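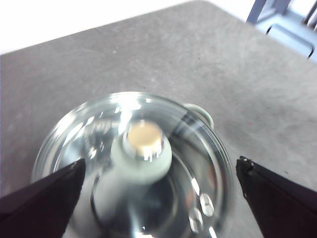

A capped green container stands in a glass bowl between the open fingers of one of Dolala's robot arms.

Features › Work

The Pot Comes Back

Dolala says its robots will take the dull work out of housewares returns. The people doing the dull work would like to see the details.

The returns room at Dolala's warehouse in Uvov smells of cardboard and, in the afternoons, faintly of other people's dinners. Customers send back cookware they have plainly cooked in. They send back jars with the labels half soaked off, storage sets missing a piece, casserole dishes that belong to some other company. All of it lands on a line of benches where a worker opens the box, takes the thing apart, looks inside, puts it back together and decides whether it can be sold again.

Shiuli Miah has worked those benches for six years. Her target is 300 items a shift. It was lower when she started, and it went up the same month the warehouse brought in new scanners, which she was told would make the job easier.

"They did make it easier," she says. "Then the number moved, and it was the same job again, only with less talking."

I thought about that remark a lot over the two visits I made to Uvov, because everyone on the management side wanted to tell me how much easier things were about to get. Since October the company has been running what it calls an assisted station, a bench with a pair of robot arms put in by an integrator named Sivakumar and controlled by software called Falteo. The arms handle bowls, pots, lids and containers. They pick things up, open them, and remove what is inside. In the company's slides, a smiling clerk stands beside the station holding a tablet.

The clerk in real life is Imtiaz Bhattacharjee, who used to work two benches down from Miah and now spends his shifts next to the arms. His job title has changed to station lead. His pay has not changed. He doesn't lead anyone, a point he raised with his supervisor and was told to think of as "a growth area."

What he does is watch. When an arm misses, he resets the item and starts it again. When a glass piece comes up, he slows the whole thing down, having learned early on that the arms are less sure of themselves with anything clear. When a customer has taped a lid shut, he cuts the tape, which the arms can't do. He types a short code for each problem, and at the end of the shift the codes go to Sivakumar, where, he assumes, somebody reads them.

"I am teaching it," he told me. "I would like that to be written down somewhere. In a contract, for example."

It is a fair thing to want. For years the skill at these benches was treated as if it didn't exist. Training took a morning. The job ad said no experience needed. Now a good deal of money is being spent to get a machine to do a part of it, and the people who can already do all of it are being asked to correct the machine's mistakes for the same hourly rate. If the knowledge is worth recording, it was presumably worth something before the recording started. 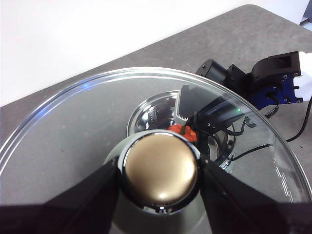

Opening a pot is the part of the job that managers tend to skip when they describe it. Miah does it without looking: left hand lifts the lid by the knob, right hand goes in, and she is already reading the return slip. At the assisted station the same move takes both arms. One has the glass lid between its black fingers, while the other comes down into the steel pot toward a small red item, a pale gray pad at the tip of its gripper. I found it hard to look away, I'll admit. The arms are good company for a minute or so. Then you remember that there is a rack of boxes waiting behind you, and you start doing what every worker in the room does, which is compare.

The comparison is touchy. Dolala would not give me a speed for the station. A manager said speed was "the wrong lens at this stage," and I might have taken that more easily from a company that didn't post its human workers' speeds on a screen above the door. What I was given was a figure for volume: 600 items handled by the station in its first month. I asked how many of those needed a person to step in. That was also the wrong lens.

Miah gets through 600 items in two shifts, if she hits her target. I mention this without wanting to be unfair to a machine in its first months. New equipment is slow and fussy, and then sometimes it gets better quickly. The scanners were terrible for a few weeks. It would be foolish to look at a pair of arms taking its time over a pot and decide there is nothing to worry about.

But it is just as foolish to accept the other story, the one on the slides, where the dull part is lifted off the worker and something more interesting takes its place. I kept asking what the interesting thing was. The answers were quality, oversight and exceptions. Exceptions turned out to mean the broken glass, the taped lids, the pans with old grease in them and the box with a dead mouse, which is a story everyone in the room will tell you. If the arms take the clean, simple returns, then what reaches the people will be the dirty and awkward ones, one after another, all shift. A simple return is where a worker catches her breath. Miah calls them "the free ones." Nothing I was shown suggested that her target would come down when the free ones go.

I put this to the warehouse's operations office. The reply said that targets are "reviewed regularly with input from team members." Miah could not remember being asked for hers. Bhattacharjee could. He had filled in a form with five faces on it, from sad to happy, and had picked the one in the middle.

The Uvov site employs 348 people, and only a small share of them work in returns. There have been no layoffs. The company repeats this often, and it is true. It is also true that the last two people to leave the benches were not replaced, and that the space where one of them stood is now where the arms are. No one lost a job in that corner. There is simply one fewer of them.

Some things at the station are better. Bhattacharjee's wrists hurt less than they did. He used to wear a brace on the right one, and he has stopped. He says so before I ask, a little defensively, as though he might be accused of having gone over to the other side. He also says that he is bored in a new way. On the bench he could drift off and his hands kept going. Beside the arms he has to pay attention and do nothing, and he goes home more tired than he can account for to his wife.

"My hands are fine," he says. "It's the waiting. You are always just about to be needed."

Dolala plans a second station in the spring. A notice about it is pinned by the time clock, with a line inviting interested staff to apply for the lead position. Miah read it and asked whether it came with a raise. She was told that this was still under discussion, so for now she has kept her bench.

On my last afternoon there she was working through a stack of saucepans, talking to me over her shoulder. One of them had a wooden spoon still in it. She took it out, looked at it, and set it on the shelf above her bench, where there were already several others.

"Not one of them has ever written in to ask for it back," she said, and reached for the next box.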